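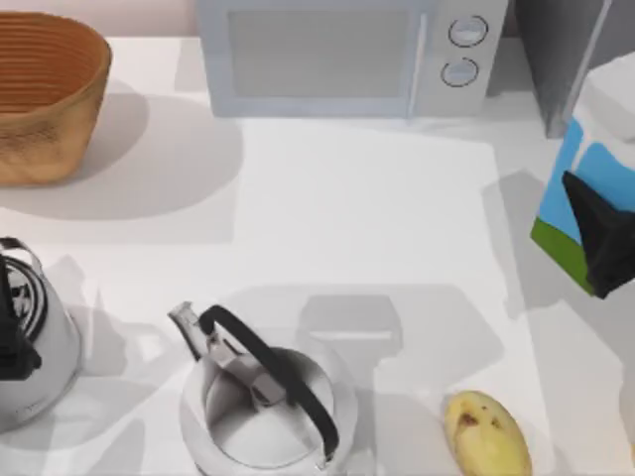 2 comments | 14 shares

Futbridge has put its kitchen practice package on sale this month, and I've spent a few evenings poking at it from my desk in Flurkville. It's called Nonine, and what you get is a simulated kitchen where you can try out a two-gripper robot before you risk a real one anywhere near your good dishes.

The starter licence is $500 a year, with 8 counter layouts and 3,000 short practice tasks (lift the carton, move the kettle, that kind of thing). Schools can add extra seats for $100 each. I signed up for the trial, which is free until the end of March.

Setup was easier than I'd feared! My old laptop's fan howled a bit, but the program ran, and I was steering the grippers before my tea went cold. My favourite part is the close-up view, where you can bring the fingers right in and think about where you'd want to grab.

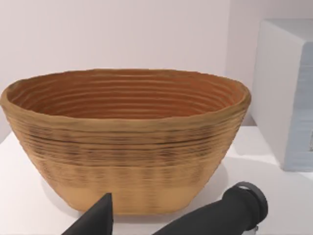
The Nonine close-up view, with both gripper fingers at the base of the ridged bowl.

I do have grumbles. The menus use grey text on a slightly different grey, and the help pages assume you already know your way around a robot arm. I'd also like some colour on those walls, though I realize that's a pretty fussy complaint for a training program.

The other one people keep asking me about is Ansari, which costs less but only gives you a single arm to play with. For a club or a classroom I'd lean toward Nonine, mostly for the second gripper. For one person tinkering at home, the price is harder to swallow.

Futbridge tells me a monthly plan is in the works, with no price set yet. I'll post it when I have it.

Share this story | 14 shares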